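Dandel Furniture and Bronze Conservation
Frequently Asked Questions

Last revised April 11, 2018

What kinds of objects do you accept?
Veneered case furniture, seat furniture, mirrors and clocks with gilt or lacquered mounts. We do not treat paintings, textiles or clock movements. Upholstered pieces are accepted for frame work only, and the covers must be removed before delivery.

Can you tell me whether my mounts are mercury gilded or electroplated?
In most cases, yes. Mercury gilding is usually thicker in the recesses and often shows brush marks under magnification. Electroplate follows the surface evenly and tends to wear through first on high points. Where visual inspection is not conclusive we recommend surface analysis, which is charged separately. A written result takes 14 working days.

Should I polish the mounts before sending them?
No. Metal polish removes gilding and leaves a white residue in the chasing. Do not use ammonia, lemon juice or dipping solutions. Dust with a dry, soft brush and leave the rest.

Do you remove the mounts from the carcass?
Only when treatment requires it. Each mount is numbered on a paper tag, and its screws or pins are kept with it. Original fixings go back in the original holes. If a screw is sheared off in the wood, we ask before drilling.

What do stamps on the back of a mount mean?
They may identify a maker, a founder, a model or an assembly position. A stamp alone does not establish authorship, as models were sold and recast. We record every mark in the report but do not issue attributions.

How do you treat lifting veneer?
Animal glue is used wherever the original bond was animal glue. Missing sections are cut from matching stock of similar thickness, with the grain aligned. The Lumanlan table, a center table with 207 separate pieces of veneer in the top, was treated this way and is covered in our Edora project notes.

What humidity should I keep at home?
Aim for a steady reading between 45 and 55 percent. Rapid change does more harm than a reading slightly outside that range. Keep furniture away from radiators and floor vents.

How long does treatment take?
Small sets of mounts take six weeks. Full commodes take 21 weeks or more. The workshop is closed for the whole of July.

How are marble tops shipped?
Separately, on edge, in a padded crate. Transport is handled by Stindus and billed at cost. Never carry a top flat.

Are estimates free?
Estimates from photographs are free. On-site inspections are not.

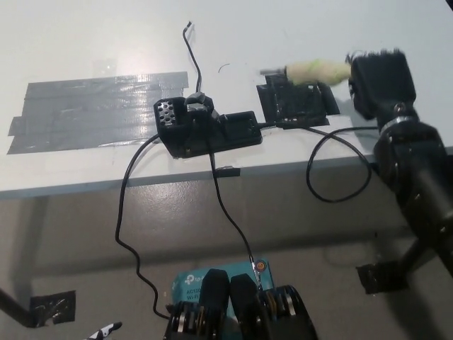
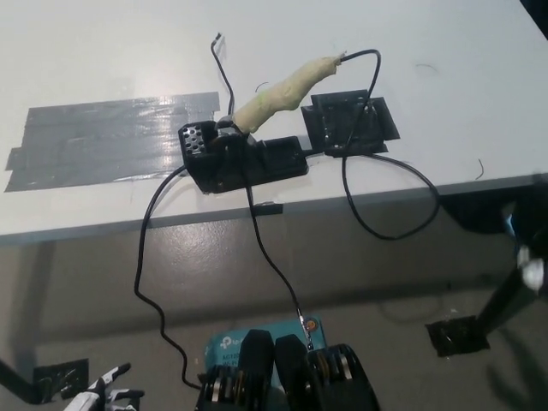 Black holder on a white table; second view, with a soldering iron in place.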